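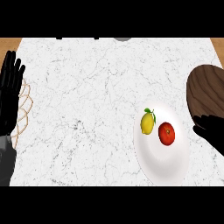 What should a small kitchen pay for before it buys a robot with two hands? Time in a simulator, according to the people at Garance, who have just spent a good part of their equipment money on exactly that and are in no hurry to spend the rest.

Garance, which makes prepared meals for offices and a handful of schools, told its staff on Sep 14, 2022 that the purchase of a two-handed kitchen robot has been moved to next year's budget. In its place the company has taken 454 hours of simulator time from Uketti, a small software outfit that builds kitchens on a computer and lets you try out a machine in them before anything gets bolted to a real floor.

The practice kitchen is a modest one so far. It has a marble top, a plate with a lemon and a tomato on it, a cutting board off to the right, and a pair of black robot hands, one on either side. Sabina Kubíček, who looks after equipment planning at Garance and has been through more supplier brochures than she cares to remember, says she was a bit let down when she first saw it, and then rather charmed (she has a soft spot for the little green leaves on the lemon).

"I went in wanting to talk about price and delivery," she said, "and we ended up talking for most of an afternoon about how wide our counters are. I'm so glad we did! We would have ordered the wrong arms, and I would have been the one explaining it."

Two suppliers are still in the running. Oyelaran has offered a lease of 17 months with service visits included, while Pellus would rather sell the machine outright and charge for repairs as they come up, with 12 months of cover at the start. Kubíček likes the lease, although she admits that the sums look better for Pellus if the thing runs every working day, and she would dearly love to know whether it will.

There is also the matter of the building. The prep room needs a new power line, and seven of the old counters are the wrong height for either machine, so that work has been put at the top of the list and should start in October. Money for training has been kept on a separate line, which the kitchen crew asked for and got.

Both suppliers have been asked to hold their prices until the counters are in. Oyelaran has agreed, and Garance is waiting to hear back from Pellus.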